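Cikow

A plain-text list of things people call the bathroom shelf, and the things on it.

Cikow started as an argument between Viorica Jurić and Wim Willems over whether "toiletries" is a word anyone says out loud. It now holds 3000 entries, and the argument is still open.

What's in it

entries.csv has one row per answer. Columns are item, answer, region, age_band and note. The note column is free text and people used it to complain.
items.txt lists the 280 household items we asked for names for.
rejects.csv has everything Špela Softić threw out. Read it first, it's the best part.

How it was collected

A web form, open through May. We asked for the word you'd shout down the hall, because the first version of the form asked for "the usual term" and everybody wrote like a pharmacist. Wondby answers came in on paper and were typed up by Dineo Potgieter, whose patience ran out near the letter S. Spelling after that point is as received.

Known problems

About 200 rows have no region. Four rows have a region that is a street.
"Thingy" is a valid answer and appears under a great many items. Please stop filing this as a bug.
The Lenar answers lean heavily toward people who work nights. We have no theory.
"Tube" and "bottle" overlap badly. Anything that gets squeezed and stands on its cap was called both, often by the same person, once in the same cell.
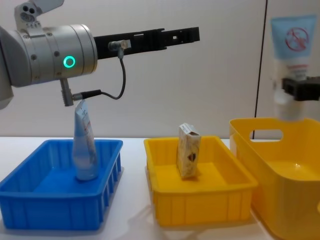
Item type: squeeze tube, upright on its cap, in a blue crate.

"Crate", "bin" and "basket" have not been merged. Zdenka Milošević merged them in an early version and the mail was unpleasant.

Using it

Load as UTF-8. Commas inside answers are quoted, except in the Nijs rows, where they're semicolons for reasons lost with the old laptop. fix_nijs.py handles most of them.

License

Do what you like with it. Credit Cikow, and spell Špela's name right.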